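Flestari Play Kitchen Blocks, Wood Range
Item group: small-scale kitchen pieces
Supplier: Brovatex

General

The Flestari range consists of small-scale kitchen pieces for tabletop play, sorting and stacking. Pieces are sold singly or in sets. The base piece of every set is a plain block in light-grained wood with rounded corners, which serves as a counter, a step or a platform for the other pieces.

The remaining pieces are finished in flat colors. White is standard for vessels and boxes, and accent blocks are supplied in darker colors. Colors cannot be specified individually within a set.

Sets

Windberg set: base block, boxes, vessels and accent blocks. Supplied in a lidded carton with a paper divider.
Simiyu set: accent blocks only. Intended as an add-on to the Windberg set. Does not include a base block.

Single pieces can be ordered for replacement. Quote the set name and the piece code printed on the carton insert.

Arrangement

Pieces do not lock together. Stacks are held by weight and surface contact only, so a piece may be set partly over the edge of the one below it as long as most of its footprint is supported. A dark, matte work surface is recommended for sorting tasks, as pale pieces are easy to pick out against it.

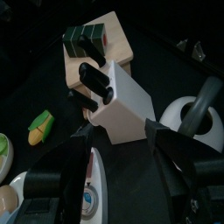

Can the base block be used without the other pieces?

The base block is a plain solid piece and works alone as a riser or as part of any stack. It is also sold singly, in the same size as the one supplied in the Windberg set.

Specifications, base block

Width: 46 mm
Corners: rounded, sanded
Finish: clear, water-based
Weight, Windberg set with carton: 175 g
Recommended age: 3 years and up

Size may vary slightly between production batches. Grain and shade vary from block to block and are not grounds for return.

Care

Wipe with a damp cloth and dry at once. Do not soak. Do not place in a dishwasher or on a heater. Painted faces may show wear along the edges after long use; this does not affect stacking. Light marks on the bare wood can be removed with fine sandpaper, working along the grain.

Ordering

Windberg sets ship in cases of 4. Single pieces ship in a padded envelope. The Simiyu set is out of stock, with the next delivery due in October. Back orders are accepted and are filled in the order received.

Page updated Saturday, July 6, 2024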